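About Wodasent

Wodasent is a small company that tests grippers for people who build and buy them. We have been going since September 2014 and we work out of a unit behind the Guria building, plus whatever homes and shops will have us for a day.

We don't make grippers and we don't sell them. A customer sends us hardware, we put it through a set of everyday tasks, and we write up what happened. Reports go to the customer in full, including the parts they won't like.

What we test

Most of our work is on hand-held grippers, the kind a person carries and closes by hand. We also look at small arms, wrist cameras and the controllers that tie them together. The usual questions are about finger shape, grip on soft things, how much the cameras see past the fingers, and how tired the operator is after 2 hours.

Cloth takes up a large share of our hours. Rigid objects tell you whether a gripper closes. Fabric tells you whether the fingers can find an edge, hold one layer or several, and let go without dragging the pile along with them. We do the first round on a bench and the second on ordinary furniture, with daylight from a window and other belongings left where they are.

Yellow fingers with a long slot, on jeans and folded cloth, over a woven mat: 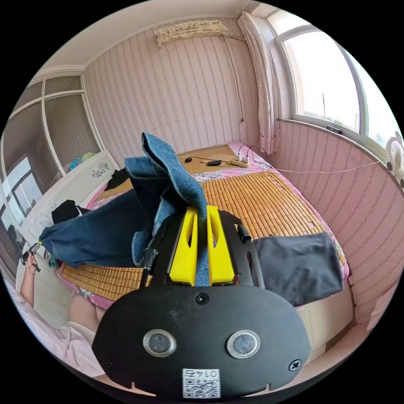
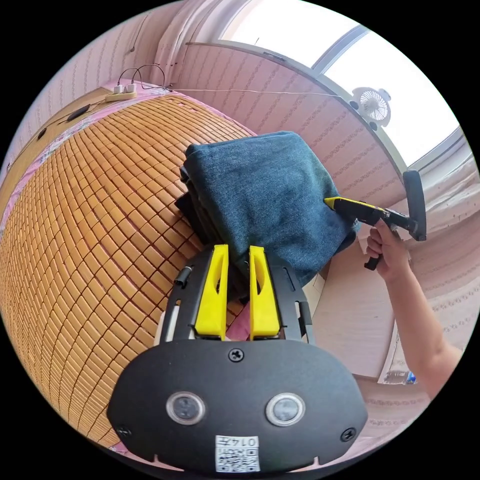
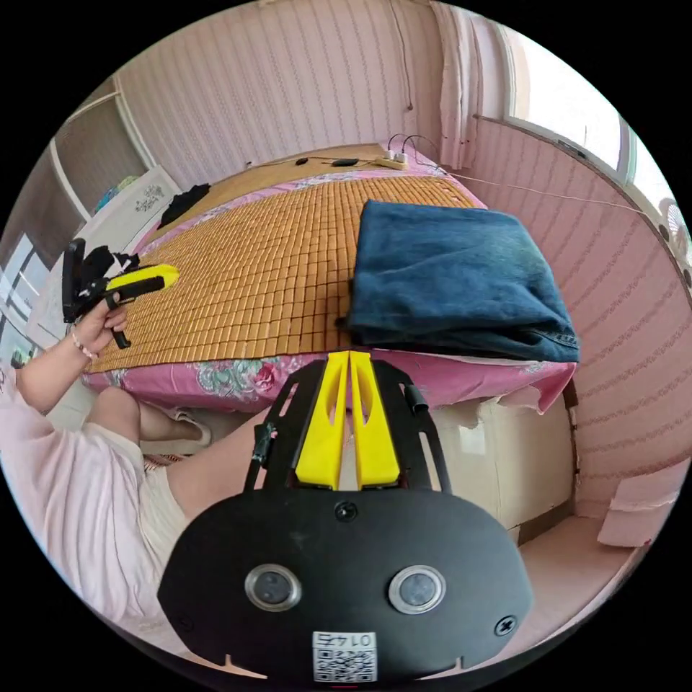
How we work

Each job starts with a call and a written plan. We agree on the tasks, the number of attempts and what counts as a drop. A standard comparison is 700 attempts per gripper – a long one is 2,000. Operators swap units partway through so that one person's habits don't decide the result.

We log every attempt, good or bad. Recordings are kept with the log, and customers can ask for either. If a part breaks we stop, note it and call before doing anything else.

The Rallunik list

Our cloth tasks come from a list we call Rallunik. It covers picking up, folding, stacking and turning over, and each task has a written start and finish. The list is now on version 4. Customers may use it in their own shops at no charge.

Who we work with

Our longest-running customer is Bhardwaj, who sent us their first set of fingers the year we opened. We also take one-off jobs from university labs and from small firms with a single prototype. Shipping both ways is paid by the customer.

Page last updated 26 Jan 2019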